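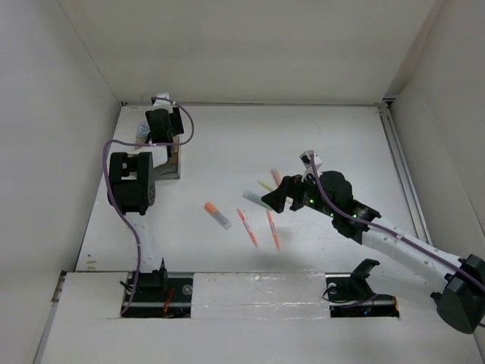 Figure 1. The pen-sorting task, with both arms over the work surface and the box at the left rear.

Teaching Two Arms to Put Pens Away
Project report, Adwoa Agbeko and Femi Omoregie
Supervisor: Catherine Galbraith
Submitted 04/07/2025

1. What we set out to do

Our proposal promised a system that would "tidy a desk." By the second week the desk had shrunk to one white table, and the tidying had shrunk to moving pens and markers into a shallow box. We called the project Cindlow, mainly so the folder would have a name, and got on with it.

The method is learning from demonstration. One of us drives the arms by hand through a task, the computer records the joint positions and the video from the cameras on the arms, and a policy is trained to copy what it was shown. Our target was 1,000 demonstrations. Most of this report is about getting them, because that is where most of the semester went.

2. Collecting the examples

An episode starts with the pens scattered between the arms and ends when the last one is in the box. The person driving picks the order. We assumed this would not matter. Femi, it emerged from the logs, always goes for the nearest pen, while Adwoa saves the easy ones for last, as some people do with dinner. Trained on both, our first policy would reach for one pen, reconsider, and hover between two of them until the time limit ran out. We wrote a one-page rule sheet after that: work from the box outward, and no changing your mind in midair.

Slim pens were harder than thick markers. A marker forgives a grip that is slightly off. A pen rolls, usually toward the front of the table, and we recorded plenty of episodes in which a skilled operator chases one with a very expensive pair of fingers. We argued over whether to keep these. Isla Dunbar, who shared the lab with us, pointed out that a policy which has never seen a pen roll away will have no idea what to do when one does. We kept the ones that ended in a recovery and threw out the ones that ended in swearing.

We also reset the pens by hand between episodes, and people are bad at random. Looking back over the first 300 starts, we found a fondness for tidy fans and diagonals. From then on we dropped the whole bunch from shoulder height and accepted whatever landed.

3. How much we ended up with

We stopped at 1,044 usable demonstrations. Agnes Mackay checked the labels on all of them and is owed more than a line in the acknowledgments.

4. Results, such as they are

The final policy clears thick markers well and slim pens unevenly. It has learned the box-outward order. It has also learned to pause just above each pen before closing the gripper — a habit neither of us admits to, though it is there in the recordings of both.

5. Things to change

Write the rule sheet before recording anything. Let a third person drive, so the policy is not a blend of 2 people's quirks. Log the reset positions from day one. We would also like to try pens with their caps off, once someone has agreed to clean the table.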